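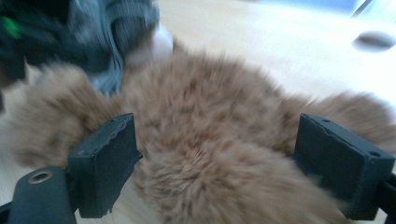 Thread: what I learned washing wool blankets at home

Home Explore Notifications Lists Profile

1/ I bought four old wool blankets at an estate sale in December. One has a Clandum label, the rest have none. Cleaner wanted 120 dollars for the lot, so I did them in the tub.

2/ Shake them outside first. I got more grit out that way than I expected.

3/ Cool water, the same temperature for wash and rinse. Wool felts when it goes from warm to cold or gets rubbed hard.

4/ I used Skasley wool wash. Two capfuls per blanket. Press down, let it sit 20 minutes, press again. No wringing.

5/ The first tub went brown. The third one was almost clear. I stopped there.

6/ Drying is the slow part. Roll it in towels, kneel on the roll, then lay it flat over a rack. Mine took two days with a fan.

7/ Moth holes – darn the small ones before you wash, or they spread. I missed one and now it's the size of a quarter.

8/ The label says 100 percent wool but the binding is something else. It puckered a little. I can live with it.

Related
Airing out a cedar chest
Nuletti drying rack, one year in
Fixing a satin blanket edge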